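3.2 Collecting demonstrations by remote control

All demonstrations were recorded in simulation. The operator held one tracked hand controller per arm, and the motion of each hand was mapped to the matching gripper at a fixed scale. A trigger set the finger opening. The laptop task used the Drillusside room set, in which wall, floor and furniture textures are drawn at random for each episode. The operator worked from the head view and the wrist views only.

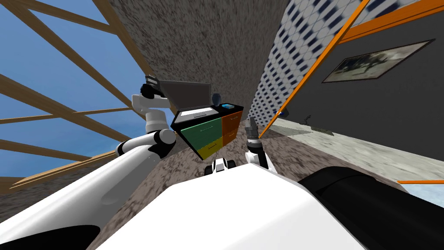
Page last modified: 23/06/2019 by Florin Căpraru

The laptop starts open on top of a drawer cabinet, and one arm must bring its gripper to the screen while the other stays clear of the furniture. We recorded 288 episodes with 2 operators, each in blocks of six. Early trials with the Minhas controller mapping showed a steady drift in wrist angle over long episodes, so the mapping was reset at the start of every block. Episodes longer than 600 control steps were dropped.

Head views alone gave operators poor depth cues near the screen edge. With the wrist view added, they could judge the gap between the fingertips and the lower border before moving further. We therefore kept both views as policy inputs and did not crop either one. Joint positions and finger opening were logged at each step, together with the commanded pose, in the Jillico format.

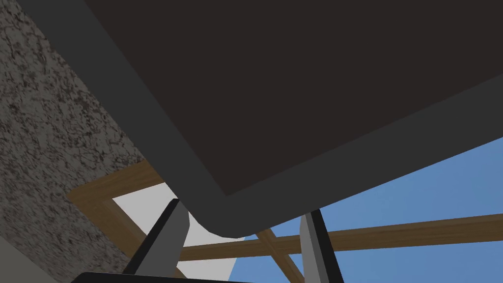 Figure 4. Wrist view with the gripper fingers at the lower border of a dark rectangular object.

Commanded and reached poses differ most during contact. Training targets were taken from the commanded poses, following the setup in Section 2.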